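Gridano Home Help > Furniture and surfaces > Tables

Pale wooden table going dull after cleaning, what should I use?

Posted by Dineo Modise
3 replies

We bought a light-coloured wooden table in October and it has been used every day for meals, homework and sorting out parcels. The top has started to look dull where people sit, and it feels slightly rough if you run your hand over it. The ends nobody uses are still smooth.

I have been wiping it with a damp cloth and a squirt of washing-up liquid after each meal. There are also 2 pale rings from mugs near the middle. The shop has closed so I can't ask them what finish is on it, and the paperwork only says "treated". I don't want to sand it if I can avoid it. Is there something I can put on it, and should I stop using washing-up liquid?

Ravindran Thampi

You need to find out what the finish is before you buy anything. Put a few drops of water on a part of the top that gets a lot of use and leave them for ten minutes. If the wood underneath goes darker, it is probably oiled or waxed and the finish has worn thin. If the water sits in beads and the wood stays the same colour, it is more likely lacquer, and oil won't soak into that. It will just stay sticky on top.

From what you say about the roughness I would guess oil. In that case:

Clear the table completely and wipe it down with a well wrung-out cloth. Leave it overnight to dry.

Go over the rough parts lightly with 320 grit paper, along the grain. I know you said no sanding, but this is only to knock back the raised fibres and takes a couple of minutes. Wipe the dust off with a dry cloth.

Put on a thin coat of clear furniture oil with a lint-free cloth. Wait fifteen minutes and wipe off everything that hasn't soaked in. Do a second coat the next day. Pale wood will go a bit yellower with most oils, so try the underside first.

Lay the used cloths out flat outdoors to dry before you throw them away. Oily rags left in a heap can catch fire.

The rings may go with the light sanding. If they don't, leave them until the oil has hardened and see whether they still bother you.

On the washing-up liquid, a drop in a bowl of warm water is fine now and then. Squirting it straight on every day is too much.

Padmavathi Arumugam

I use Suvarna wax on mine, comes in a tin. Nice smell. No idea if it works on yours. We also bought cork mats and the marks stopped.

Ekkachai Ruangrit

Agree with Ravindran about the water test. Two things to add.

Printed packaging shouldn't be left lying on a pale top, especially if the table is still damp from wiping. I had a red carrier bag leave a pink patch on mine that took months to fade. Boxes and packets can also pick up grit from the floor of a van, and that scratches when you slide them. Since you sort parcels on it, lift them off when you have finished and give the top a dry wipe.

The other thing is to keep the oil off for a full day before you put anything down, longer in a cold room. Mine took nearly three days in winter.

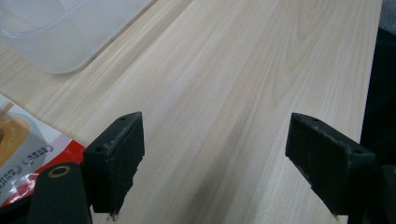

Related: Getting candle wax out of a wooden worktop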